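Tonar Tabletop Arm and Kitchen Bench Set
Sold by Andemo, classroom and small lab equipment

If you have been putting together an equipment request and keep going back and forth on how much robot you really need, this page is for you. The Tonar is our small yellow arm with a two-finger gripper, and we sell it either alone or with the kitchen bench set, which gives you a table, side panels and a handful of household things to practice on. Most of the people who call us end up with the bench set (Analyn Panganiban, who answers the phone, will happily talk you through both), and we thought it would help to put the usual advice in one place.

What comes in the bench set

The arm with its printed parts already assembled and its servos fitted
Wooden tabletop, two white side panels and the clips that hold them
Two-slot toaster
Green cutting mat with a printed grid
A small white dish
Power supply, cables and a bag of spare screws

Bread is up to you! A firm, day-old sandwich loaf is kinder to beginners than anything very soft, and you will go through more of it than you expect in the first week.

What it costs

The arm alone is $1,000. The bench set adds $250. Shipping is worked out at checkout and depends a good deal on where you are, as the tabletop travels flat in its own carton. Schools and colleges can order against a purchase order, and Lilibeth Tan can send a written quote that is good through the end of your budget cycle if you tell her when that is.

Please leave a little room in the budget for things outside our box. You will want a computer you can leave beside the bench, a sturdy table to stand everything on, and spare fingers. The fingers are the part that takes the knocks, and a busy group should plan on roughly 9 replacements over a school year. They are cheap, and if you have a printer of your own we'll send you the files at no charge.

Planning the space

Give the bench a spot where it can stay put. Packing it away between sessions is possible, but you will spend the first part of every session lining things up again, and people get tired of that quickly. Think about windows as well. Strong light on bare wood can wash out part of a camera view, and a simple blind takes care of most of it. Run the toaster's cord away from the arm, and when you are only practicing the moves, leave it unplugged.

One arm or two?

We get this question every fall. One bench suits a small group sharing it in turns. If you have two classes running back to back, a second arm is money better spent than a fancier first one, and you can always swap parts between them. Wilfredo Lagman in our workshop suggests living with one for a term before ordering the next, and we have never minded waiting for the second order.

Lead time

Arms ordered by the end of October have all shipped. New orders are being built now, and the prices on this page were last checked on 14 November 2022.

The arm at work on the bench

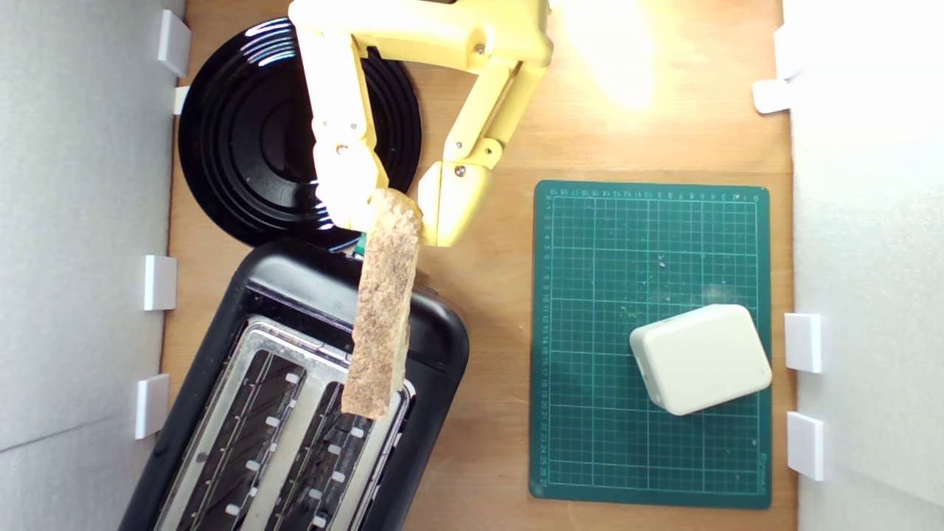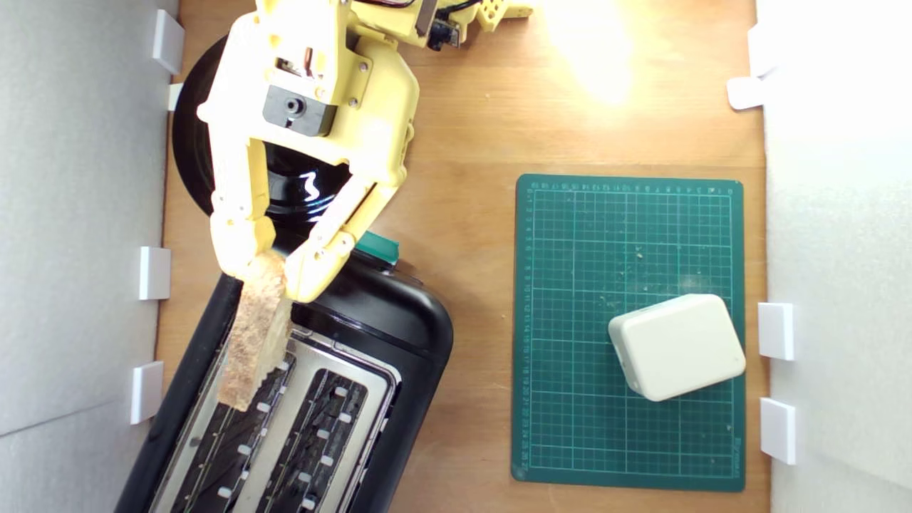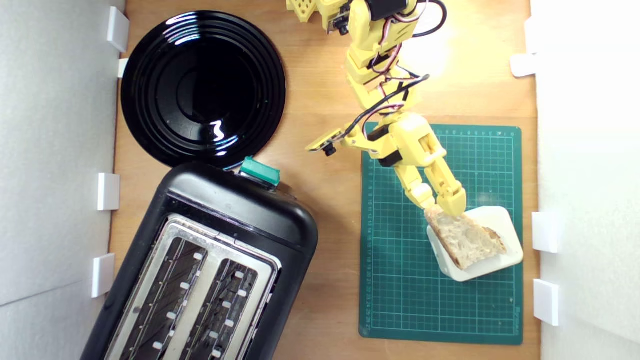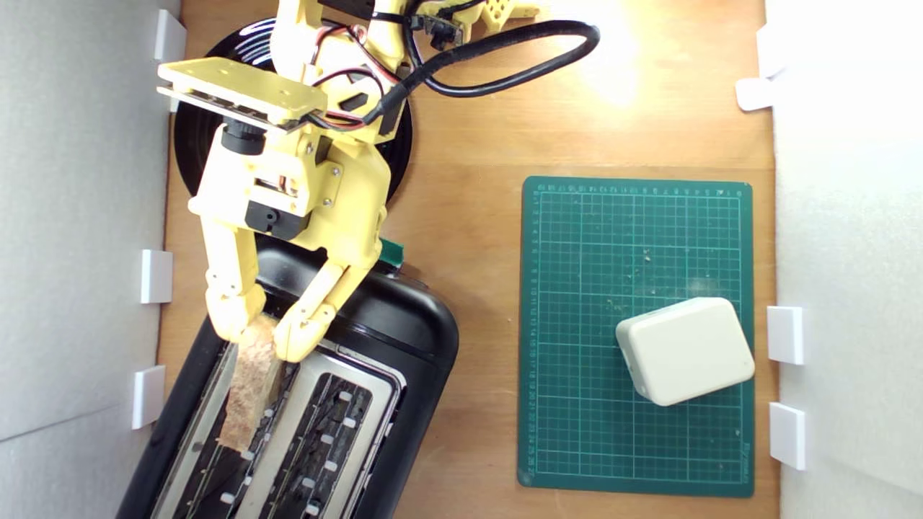 Four moments from the bread-and-toaster exercise. In the third, the gripper has the slice by one corner over at the mat.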